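色の名前を急いで決めないこと

家の外壁を塗り直すことになり、塗装店から色見本帳を借りた。厚さは辞書ほどあり、黄色の系統だけで143枚の札が綴じてある。妻と二人で食卓に広げ、二晩かけて選んだ。選んだつもりだったが、三日目の朝に見直すと、二人とも別の札を指していた。

私は印刷会社の校正部門に長く勤め、色について人と話すことを仕事にしてきた。その経験から言うと、色をめぐる行き違いの多くは、目の違いよりも言葉の早さから起きる。見る前に名前を付けてしまい、そのあとは名前のほうを見ている。黄色と言った時点で、頭の中にはレモンか信号機か、あるいは子どもの通園帽が浮かぶ。目の前にあるものは、そのどれとも違うことが多い。

校正室では、色の注文は電話で来ることがあった。「もう少し暖かく」「少し沈めて」といった言い方である。新人のころは、これを赤を足す、墨を足すと機械的に読み替えて、何度も刷り直しになった。先輩は電話を受けると、まず相手がどこで校正紙を見ているかを尋ねた。窓際か、蛍光灯の下か、朝か夕方か。答えを聞いてから、何もしないこともあった。翌日、標準光源の下で見てもらうと、それで通る場合があったからだ。

同じ紙が場所によって違って見えることは、誰でも知っている。知っていても、自分が今見ている色だけは本当の色だと思う。服を買って家で広げたときに「店の照明のせいだ」と言う人は多いが、「家の照明のせいだ」と言う人には会ったことがない。家の中で着る時間のほうが長いから、それで困らないのだろう。ただ、外壁となるとそうもいかない。朝は東から光が当たり、夕方は隣家の影に入る。雨の日には周りの緑が濃くなって、壁の色まで引っ張られる。

黄色はとくに扱いにくい。青や赤は暗くしても青や赤のままでいるが、黄色は暗くするとすぐに別の名前で呼ばれるようになる。からし色、黄土色、カーキ、オリーブ、どれも黄色の隣に住んでいて、境目がどこにあるのか私には説明できない。日本語にはさらに山吹、刈安、鬱金、朽葉とあり、植物の名を借りたものが多い。名前が細かいのは、そこに境目がはっきりあったからではなく、染める人がその都度呼び分ける必要に迫られたからだと私は思っている。
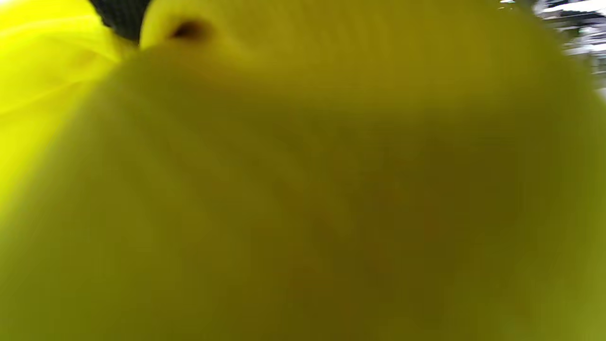
一面の黄色。左は明るくやや緑がかり、中央から右は茶を帯びたオリーブ色に沈む。

こうした色を一語で呼べと言われたら、たいていの人は黄色と答えるだろう。私もそう答える。間違いではない。けれども、これと同じ色に塗ってくださいと塗装店に頼むことはできない。左下を取るか、中ほどの影の部分を取るかで、できあがる壁は別物になる。校正の仕事では、こういう場合に必ず場所を指定した。「この辺りの色」ではなく、紙に小さな丸を描いて渡す。面倒だが、その丸ひとつで刷り直しが一回減る。

以前、Nilmontという小さな包装資材の会社の仕事をしたとき、担当のラガヴェンドラ・デヴァディガ(Raghavendra Devadiga)氏とターメリックの袋の色で長くやり取りをした。私は粉の色に合わせるのがよいと考え、見本の粉を皿に出して測った。彼の返事は、皿の粉は誰も見ない、というものだった。客が思い浮かべるのは鍋の中の色か、指に付いた色で、それは粉よりも明るいのだという。結局、実物より少し明るい黄色で刷った。初回の700袋が出たあと、色についての苦情は一件も来なかった。

これは記憶の色が実物より鮮やかになるという話で、印刷に関わる人ならたいてい心当たりがある。空も芝生も肌も、測った値のとおりに刷ると不満を言われやすい。だから少しだけ記憶のほうへ寄せる。私はこれを長いあいだ、客に合わせるための妥協だと考えていた。今は少し考えが変わっている。袋を手に取る人は、色を測っているわけではなく、中身が何かを知ろうとしている。その用が足りるなら、記憶に寄せることも正確さの一種と言ってよい。

ただし、それは何のための色かが分かっているときに限る。用途を決めずに記憶へ寄せていくと、すべてが少しずつ派手になる。近ごろの食品売り場の棚を見ると、隣の商品より少し明るく、という競争を何年も続けた結果が並んでいるように思える。電話で撮る写真も同じで、夕焼けは撮った本人が驚くほど赤い。あとでその写真を見返せば、それが夕焼けの記憶になる。次の夕焼けは、前より地味に見えるかもしれない。

小学校で絵を教えている姪に聞くと、子どもは影を黒や灰色で塗ることが多いそうだ。黄色いものの影も黒で塗る。そこで彼女は、影のところだけを紙の穴からのぞかせるという。厚紙に小さな穴を開け、片目で見る。周りが隠れると、さっきまで黄色だったものが茶や緑に見え、子どもたちは声を上げる。画家が昔から使ってきた方法で、新しいものではない。道具としては厚紙が一枚あれば済む。

私も外壁の色を決めるのに、この穴を使ってみた。近所を歩き、気に入った家の壁を道の反対側から穴越しに見る。よその家を片目でのぞいているので、あまり長くは続けられない。それでも分かったことはあった。好きだと思っていた明るいクリーム色の家は、壁の半分が午後には薄い緑灰色になっていた。私が好きだったのは、日の当たる面と陰る面の差のほうで、札に印刷できる一色ではなかった。

色見本の札は小さい。親指ほどの面積で選んだ色を壁全体に塗れば、たいてい思ったより明るく、強く見える。塗装店もそう説明してくれたし、私も仕事で同じことを客に言ってきた。言ってきたのに、自分の家のこととなると札をにらんで決めようとした。専門の知識は、自分の持ち物を前にするとあまり働かないらしい。

そこで塗装店に頼み、候補の2色を大きめの板に塗ってもらった。板は南側と北側に立てかけ、朝と夕方に見ることにした。妻は南の板を、私は北の板を気にして、意見はまた割れた。しかし今度は、どちらの面の何時ごろの色を話しているのかを、お互いに言えるようになった。「もっと明るいほうがいい」という同じ言葉で、妻は台所の窓から見える朝の壁を、私は帰宅するときの玄関脇を指していたのである。

色の名前をたくさん覚えることが、よく見ることにつながるとは限らない。朽葉という言葉を知ってから、何を見ても朽葉に見える時期が私にはあった。名前を付けるのは遅くてよいと思う。どこの、いつの、何のための色かを先に話し、名前は最後に付ければ足りる。注文書の欄には結局、札の番号を一つ書くことになるのだから、そこまでは名前なしで話していても困らない。

足場が組まれるのは10月の予定である。板はまだ庭に立てかけてあり、北側のほうには少し泥がはねている。番号は今週中に決めると塗装店に返事をした。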